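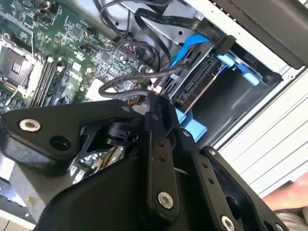 Motherboard showing through the gripper plates.

Guides > Edwood Hull Polish > Section 4: Applying by hand

I do my own boat, Flernholm, this way every March, so pinch whatever's useful!

1. Rinse the hull with fresh water and let it dry in the shade.
2. Shake the bottle well - Edwood settles badly over winter.
3. Put a small blob on a foam pad and work it in with overlapping circles.

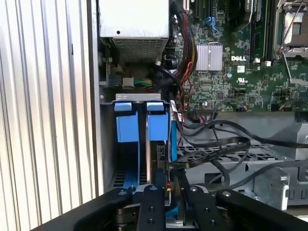
Blue drive carrier in the bay of a Dell tower.

4. Leave it for 5 minutes, until it hazes, then buff with a clean cloth.
5. Add a second coat along the waterline if you're moored in salt water.

Caution: keep it off non-skid decks. I slid 9 feet on mine once (never again).

Note: if the gelcoat's gone chalky, you'll want the Hutchins compound first, and

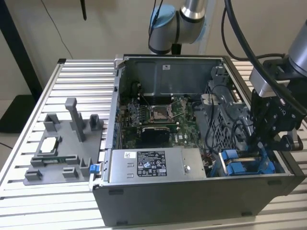

a good rinse before you go back to step 2. Cathal Ó Néill at Grivine sells both.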